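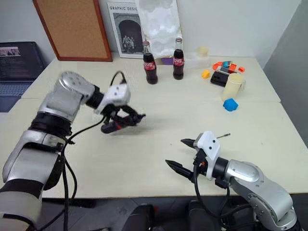
Tirnum Table Objects, notes for the object list

Version of September 12, 2023
Maintained by M. Ouazzani, Zunduddale

Purpose

Tirnum is a list of everyday things which stand or lie on a white table. It gives each thing one name, one group and a short note about how it is normally placed. The list was started in August, when two people in our room were using different words for the same pitcher and the older notes became difficult to compare. One file called it "jug", another one "milk can". Now it is "pitcher, cream", and we ask everybody to keep this word.

The list has 70 entries. Most of them are drinks containers, toy blocks, small boxes and kitchen things. Many of the entries are not used at the same time. A normal table has only a small part of the list on it, and the rest stays in storage.

What is in the package

objects.csv is the main list, with one row for each entry.
groups.csv has the names of the groups and the rule for each group.
layouts.txt describes in words the 6 table layouts which we use most.
changes.txt has the older names, so that old notes can still be read.

Columns of objects.csv

name: the thing first, then the color or the kind, for example "block, bright blue"
group: see the next part
material: filled only if we are sure about it
upright: yes, no, or both
place: back, middle or front of the table, left or right
print: text on the thing, written exactly as it stands there
remark: free text, one or two sentences

An empty cell means "not known". It does not mean "no". Please do not fill the empty cells by guessing.

Groups

Bottles. The glass Coca-Cola bottles with the red label belong here. They have the same name in the list and are separated only by their place, "left" or "right". In the back layout they do not stand in one straight line: the left bottle is a little more to the front.

Bags. The white paper bag is written as "bag, paper, white, crumpled". If a thing is partly hidden by the bag and only its color can be told, the entry is the color and the word "object", such as "purple object". We prefer this to a wrong name.

Containers and cups. This group has the translucent white plastic container, the pale yellow cup and the cream pitcher. The cup may rest on top of the container. In this case both things keep their own row, and the remark of the cup says "on container".

Blocks and toys. The small yellow block and the bright blue block have separate rows. The blue one has a sloped top and looks like a small house, but its name remains "block", and the word "house" goes to the remark. The orange, red and blue toy pieces are one row together. They are moved often and it was too much work to name every piece.

Boxes. The black rectangular box is the main one. In the back layout it lies with the toy pieces behind it and the pitcher in front of it.

Dark cylinders and long tools. These are the hardest to name. A black cylinder can look like a small bottle, and it can also look like the handle of something. The group rule is to write the shape and the color first, then the bands or rings if there are any, and to leave the use open.

About the table

The top is white and has two panels with a seam across the middle. We use the seam as the border between back and front when we write the place column. If a thing is standing on the seam, please write "middle". The position of a thing is always given as seen by a person who stands at the front side and looks to the back wall.

Known problems

The word "white" is used for too many things. The table, the bag and the translucent container all have it, and a search for "white" gives a long result. It is better to search by group first.

The names of colors are not measured. "Cream" and "pale yellow" are near to each other, and 15 rows from August were corrected for this reason. The material column is the weakest one and should not be used alone.
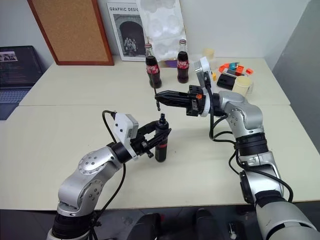

Can I use another object if I do not have the one in the list?
You can use a similar one, but give it a new row with its own name. Do not reuse the name of our object, even when the shape and the color are the same.

How do I write the name of a brand?
Put it in the print column, with the same letters as on the label. The name column has a brand only where people would not recognize the thing without it.

May I translate the names?
Yes. Keep the English name in its column and add a new column for your language. A French version is in preparation under the title Trirar, and it follows the same order of rows.

Where do I report a wrong entry?
Write to the maintainer with the row name and the text that you propose. Corrections are collected and go into the next version together, and the old name is moved to changes.txt.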